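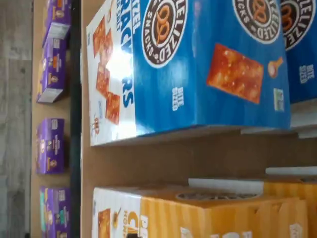 Callum Rutherford took over the grocery on Boateng Street in May, after 11 years of buying snacks and dry goods for a regional chain. He kept the name, Flirero, and most of the staff. We talked in the back office before opening.

He says the first thing he changed was the ordering.

"The old system was a clipboard," Rutherford says. "One person knew how to read it, and she was retiring. So I sat with her for two weeks and wrote everything down."

The store carries fewer items than it used to. He dropped 304 products over the summer, mostly second and third versions of things that already sold slowly. Crackers and cookies lost the least.

"People come in for milk and leave with crackers. That part of the store pays for the produce, which loses money some weeks. I can live with that."

Prices have been harder. His main supplier, Sukevora, raised its delivery minimum twice this year, and a small store can't always fill a truck. He now splits orders with Brirna, a deli across the river. They settle up on Fridays.

"It's a handshake deal — I wouldn't recommend it to everyone. But I'd have to order 80 cases of something I sell 10 of. Where would I put them?"

Asked what he misses about the chain, he thinks for a while.

"Vacation. Also somebody else fixing the cooler."

The cooler failed twice in July. He lost a weekend's worth of yogurt the first time and borrowed space at the deli the second. A new compressor is on order, and he has been told to expect a wait.

He doesn't plan to open a second store. He would like to stay open an hour later on weeknights, mostly for people coming off the hospital shift, but he needs one more cashier for that and has had few applicants.

"I've raised the starting pay once and I'll probably raise it again. I worked a register at sixteen. It's tiring, and you're on your feet the whole time."

Flirero is open every day from seven to eight. The parking lot entrance is on the north side.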